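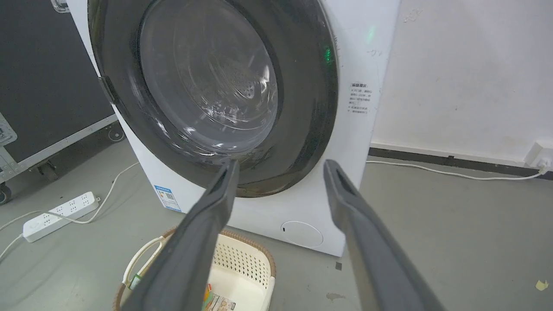 The machine in its corner, with the basket I ended up buying to go with it.

I put off replacing our old washing machine for far longer than was sensible. It had a way of walking across the utility room on the last spin, and I had got so used to leaning on it that I could read a chapter of my book standing up and hardly notice. Then one evening in December it stopped with a full load of towels inside and the water still in, and that was the end of that. So I've been living with the Undach front loader since then, and as I spent several long evenings reading other people's reviews before I chose it, it seems only fair to add mine to the pile.

I bought it from Bider, the appliance shop on the Stolldale road, who had it in white only. I paid 557 for it, plus a bit more to have the old one taken away, and the next one up in the window was a good deal dearer and had, as far as I could tell, the same insides and a fancier dial. The two chaps who brought it were quick and careful with the door frames. They took out the transport bolts and gave them to me in a little bag, which I have put somewhere very safe and will never see again.

First impressions, then. It's a plain white machine with a big round door, and the door has a thick dark grey rim, nearly black, which I wasn't sure about in the shop and have come round to completely. Our last one was white all over and the rim showed every greasy fingerprint in the house. I do like being able to see the drum through the glass as well, all those tiny holes and the curved ribs. I know a washing machine isn't there to be looked at, but I've stood and watched it more than once with a cup of tea, and I don't suppose I'm the only one.

There's a green light on the rim of the door, over on the right, and another little one on the white part of the body further up. I mention them because our utility room has no window and I go in there at night without putting the big light on. It's a soft sort of green and I find it rather friendly. If your machine is in a kitchen that opens on to where you sleep, you may feel differently, and a tea towel over the top will not help you as they are on the front.

Now for a grumble. The warning label on the front is in Chinese, and I don't read a word of it. The booklet in the drum was in English and perfectly clear, so I wasn't left in the dark, but I would have liked the short version on the machine as well, where my family might look at it. There's a blue and white energy sticker down at the lower left too, which I keep meaning to peel off. I started at one corner, lost my nerve about the glue, and left it. My sister-in-law swears by a hairdryer for that sort of thing.

How does it wash? Very nicely. I do most of our things on the ordinary cotton programme at forty, and school shirts come out with clean collars without my having to scrub at them first, which was not the case before. Towels come out softer than I expected. Gym kit goes on the short wash and is fine so long as it hasn't been sitting in a bag for three days, in which case I don't think any machine on earth would manage. Wool I was nervous of. I tried it on an old cardigan I didn't mind losing, and then on a good one, and both are still the size they were.

Duvet covers are the weak spot. They wrap themselves round everything else and you open the door to find one enormous parcel with pillowcases, socks and on one occasion a whole pair of pyjamas tucked up inside, still wringing. I've taken to doing them up at the bottom first, and putting only one in at a time. That helps a lot, but it does mean an extra load on bed-changing day.

As for noise, the wash itself is a gentle sloshing and I can be on the telephone in the next room with the door open. The spin is another matter. It's not a rattle, more of a rising hum like a small plane getting ready to go, and it lasts several minutes. Do get a spirit level and take the trouble with the feet. I thought ours was level by eye and it wasn't, and once I'd given the back left foot half a turn the whole thing calmed down and has stayed exactly where I put it. After the last one I can't tell you what a pleasure that is.

The filter is behind a round cover near the bottom right of the front, and I'd like whoever put it there to know that I'm grateful. On the old machine it was behind a long plinth with clips that snapped if you so much as spoke to them. I clean ours once a month, with a baking tray and an old towel on the floor underneath, and so far it has given me two hair grips, a button, some grey fluff and a coin. Go slowly when you open it – there is always more water than you think – and have a second towel by you.

The door opens nice and wide, and that brings me to the basket. I'd been using a tall hamper, and it was hopeless, as I had to hoist everything up and over the side. I bought a low one from Probert instead, cream-white plastic with a lattice side and a brown woven rim along the top, and it stands on the floor right in front of the machine so I can pull the wet things straight down into it. The handle openings are comfortable even with a heavy load. My one complaint is that small socks like to poke their toes out through the holes. Otherwise it's been a very happy purchase and I wish I'd done it years ago.

A few odds and ends that I wanted to know before buying and couldn't find. The detergent drawer comes right out for washing, though it needs a firmer tug than I was happy giving it the first time. The rubber seal does hold a bit of water in the fold at the bottom, so I give it a wipe with a cloth after the last load and leave the door ajar overnight. The delay timer is useful and I set it at bedtime so that it finishes when I'm putting the kettle on. The longest cotton programme really is very long, and I only bother with it for white sheets.

Would I buy it again? Yes, I think I would, and I'd go to the same shop for it. I'm taking a star off for the duvet covers and half of another for the label, and if this site won't let me give halves then please read it as four out of five. I'll come back and add a note if anything goes wrong, or if I ever get that sticker off.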